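Workshop notebook, Fluddale house, upstairs bedroom
May, after lunch

14 shares | 3 comments

Back to the folding today, and I'm glad of it, because I find a bed covered in clean clothes very cheering. We do it all on the bed (the quilt cover with the blue roses, so anything plain shows up nicely) and the stack lives off to one side, jeans at the bottom where they can take the weight.

My rule for T-shirts is still to lay them out flat, neck toward the pillows, and get the two hems to agree before making a single fold. Things with a ribbed waistband are another matter - they bunch up the moment you look away.

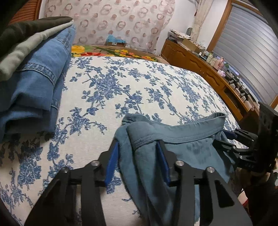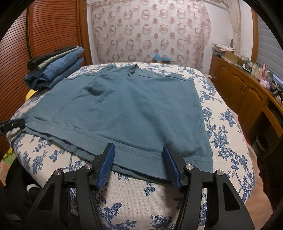 I do want to try the Gevimau way of folding in thirds, which Joshi swears by over at the shop, though I suspect it's kinder to thick cotton than to thin. The page for this room allows 100 pieces and I'd like to fill it before June, so no dawdling over sleeves! Must also ask Skorunport for more paper bands for the finished stacks.

Next time: start with the jeans again, then the soft things.

Comments (3)

Thirds all the way, you'll never go back.

Do you smooth with your palm or the side of your hand? I get ripples either way.

My mother had a quilt cover a lot like that one - lovely to see.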